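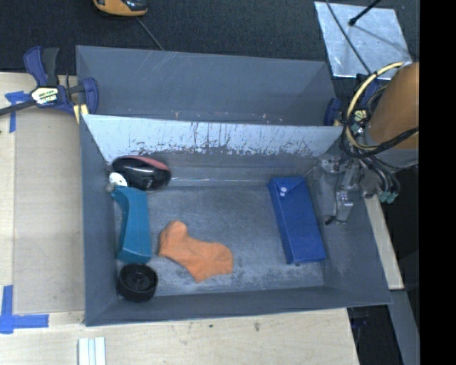
The gripper beside the blue case, with the orange sock in the bin.

I have taught robots by hand for almost seven years, first by pushing the arm with my own fingers and later by remote control from a chair. In this time I have heard one sentence very often: a good demonstration is a clean demonstration. I believed it too. Now I think it is wrong, and I would like to explain why, even if some colleagues at Ollano will not agree with me.

When a new person sits down at the controls, we give them up to 20 practice runs before we keep any data. They learn to move smoothly, to close the gripper once and to lift straight. Then we start recording, and we throw away each run where the person hesitated or missed. What stays looks very nice on the screen. The arm goes to the object like it has known it all its life.

But the robot does not become a person with good hands from watching this. It only knows the straight road. If it arrives one finger's width to the side, it is in a place where we never took it, and there it does strange things. I have watched an arm close on air 30 times in the same spot, very politely, until I pressed the stop button.

A sock is a good teacher in this matter. A hard case has sides, and you can learn where to put the finger. A sock lies flat, and the same sock lies differently after each drop. When I pick one by remote control I often touch the floor of the bin first, go up a little, and come again from another side. These small corrections are the skill. In our old way of working I would have deleted them because they looked ugly.

Chun-yin Shek, who trained me, had a different habit. He kept his bad runs if they ended well. Last December we compared the two ways on the Harnis arm, with 76 recordings in each group. It was a small test and I don't want to make big science from it. Still, the arm that learned from his untidy runs tried again after a miss, and mine mostly did not.

There is a fair argument against me. If you keep everything, you also keep laziness. A tired operator bumps the wall of the bin and the robot learns to bump the wall. I accept this. Somebody must still look through the recordings and decide, and it is slow work which companies do not like to pay for. I would only ask them to judge a run by how it recovers, and to be less strict about how it looks.

I would also ask them to let the operators speak. We sit there for hours and we know which object we are afraid of. In most projects this knowledge goes home with us in the evening. A short note after each session would cost almost nothing, and I have seen it done only once.

Comments

Marek_T
We had the same trouble at Kultis with cloth. In the end we started some runs from a wrong position on purpose, so that the operator was forced to correct. It helped more than extra data did.

Sunita Calloway
I agree about the notes but not about the test. Did the same person record both groups? If not, you compared two operators and not two methods.

Reply from the author
Sunita, you are right, he did his group and I did mine. We should repeat it with the operators changed over.

pell30
What about pushing the arm by hand? I find my corrections are much smaller that way than with a controller.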